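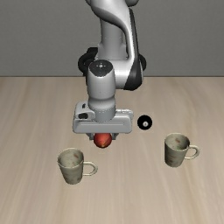

Tabletop (furniture)

A tabletop is the flat upper part of a table, the bit you eat off, write on and pile mail on. I've been fixing and building tables in my garage for 28 years, and I keep this page as a kind of running encyclopedia entry for people who write to me with the same questions. If you want the entry on legs and aprons, it's separate, and much longer than it should be!

Name

Most people just say "top." In the shop I learned in, a top was only called a top once it was fastened down, and before that it was a "panel" or a "slab," depending on whether it was glued up from boards or sawn in one piece. I still talk that way and it confuses everybody at the lumberyard. "Tabletop" as one word also gets used for games and small appliances, so if you're searching for lumber advice online, add the word "wood" or you'll be reading about dragons all evening.

Solid tops

A solid wood top is made by gluing boards edge to edge. The thing to know about solid wood is that it gets wider in damp weather and narrower in dry weather, while hardly changing in length at all. A wide dining top can move by a quarter of an inch across its width between summer and winter, sometimes more. That's why you can't just screw it tight to the base all the way around. Old makers used wooden buttons that slide in a groove, and I use them too (I cut mine from scraps and keep a coffee can full). Figure-eight fasteners do the job as well, and so do slotted metal brackets if you don't mind the look.

You'll hear that boards must be flipped so the growth rings alternate up and down. I did it faithfully for years. These days I put the best-looking face up and let the base hold things flat, and I haven't seen a difference, though I know people who'd argue with me until dinner went cold.

Veneered tops

A veneered top has a thin sheet of nice wood over a core of plywood, particleboard or fiberboard. It barely moves with the seasons, so you can fasten it any way you like. The weak spots are the edges and any place where a wet glass sat too long. Veneer on older furniture tends to be thicker and can take a light sanding. On newer pieces it may be thinner than a business card, and I've gone right through it with a sander in the time it takes to say so. Sand by hand there. Please.

Thickness

Three quarters of an inch is the everyday answer for a solid top. I go to a full inch for anything longer than 5 feet. The Plinley pattern, which is the long farmhouse table you see all over my county, has a thin top with a thicker strip glued under the edge so that it looks heavy without weighing so much. I used to think of it as cheating, and then I had to carry one up a flight of stairs.

Pale woods

Maple, ash, birch and beech are the usual light-colored choices. Maple is hard and smooth and blotches terribly if you stain it, so don't. Ash has a bold grain and is kinder to work with. Birch sits somewhere in the middle, and beech moves more than you'd expect for such a calm-looking wood. Oil finishes turn all of them yellower with time. A water-based clear coat keeps them closer to the color they were when you sanded them, which is what most folks ask me for now.

Finishes

I'll keep it short, as there's a whole page on finishes already. Oil is easy to repair and poor against water rings. Shellac is lovely and hates alcohol. Polyurethane is tough, a pain to patch, and still what I put on any table that has kids at it. My own kitchen table is a Mühlbauer drop-leaf I bought at an estate sale one April for 10 dollars, with a finish I have never managed to identify, and it shrugs off coffee like nothing I've ever brushed on myself.

Water rings

White rings are moisture caught in the finish and can often be coaxed out with gentle heat from a hair dryer, or a little oil left overnight. Black rings have gone down into the wood, and you'll need to strip the finish and use oxalic acid (gloves and goggles, and follow the label). I had 167 emails about rings last year, so I've moved the full instructions to their own entry.

See also

Breadboard ends
Brusska joint
Drop leaves and hinges
Jorkano extension slides
Table aprons and legs

Last revised Thursday, September 8, 2022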